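February

Slept until almost noon. The knee is stiff but less swollen than it was after the away game. I iced it twice and did the band exercises from the sheet, skipping the last set.

Kazuhiro called at one. Gretstead have put their offer in writing. It's a one-year deal with an option for a second, and the option is theirs, not mine. The weekly money is 400 more than I get now. There's an appearance bonus that starts after 20 games, and last season I would have missed it by two. I told him that and he said he would ask them to bring it down to 15. He didn't sound sure they'd move.

Imden want me to stay. They haven't sent anything, only what Fuad told me in the parking lot, that the club "sees me in the group." He's the coach, so I believe he means it, but he doesn't sign the checks. The last time somebody there said they saw a player in the group it was Sembiring, and he was on trial in the second division by the summer. I should call him. He'd know what Gretstead are like to deal with, he played there before he came to us.

I wrote the two things out on the back of the physio sheet. Gretstead: more money, longer drive, turf field, a left back ahead of me who is 33 and has to slow down at some point. Imden: same apartment, same bus, grass, Fuad. Less money and no paper. Written down like that it looks close. When I'm lying awake at night it doesn't feel close, but it changes which way.
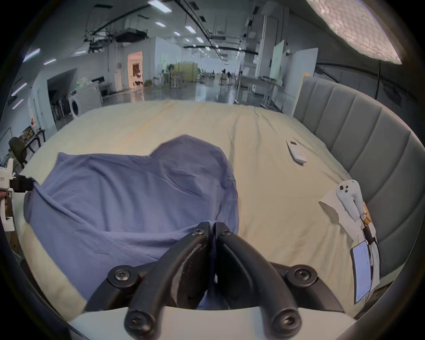

The part that bothers me is the medical. Gretstead want a scan of the knee before anything is signed. Kazuhiro says this is normal and every club does it. I know that. I also know what the last scan said, and the doctor then told me it was fine to play on but he wouldn't call it a new knee. If they scan it and pull out, Imden will hear about it inside a day and whatever they were going to offer will get smaller. Kazuhiro's view is that Imden already have the old scan in their own files so nothing changes. I guess that's right. I still don't like it.

Asked him about his cut. It's 3 percent on the salary and nothing on the bonus, the same as before. Fine.

Plorora sent the boots, finally, a half size too big. I emailed them and got an automatic reply. It's a free boots deal so I can't complain much, but I asked for the same size I've had every time. I'll wear the old pair through the next two games. The left one is coming apart a little at the toe and I glued it.

Went for a walk to the river about four to get the knee moving. Flat path, no pain going out, some on the way back. There was a kids' game on the lower field and I stopped for most of the second half. One of the teams had a left back who never once crossed the halfway line. His father or somebody's father was yelling at him to get up the field the whole time and he just stayed where he was and won every ball. I was the opposite at that age, always forward and always caught out.

Dinner was rice and the rest of the chicken. Called Mom after. She asked which team was nearer to her and I said Gretstead, by 43 miles. She said that settles it then, and went on to my cousin's wedding, which is going to have 200 people at it and no parking. I'm supposed to give a reading. I haven't picked one and she says it can't be long.

Tomorrow: gym at nine, upper body only. Call Sembiring. Tell Kazuhiro yes or no on the scan by five, he says they won't hold the appointment past that. Ask him also who pays for it, and whether I get my own copy. Ask Fuad straight out if there's going to be a written offer and when. He'll probably say he doesn't know. If he doesn't know by the end of the month I think I have my answer, but I'd like to hear him say it.

Ice again before bed. Rent is due.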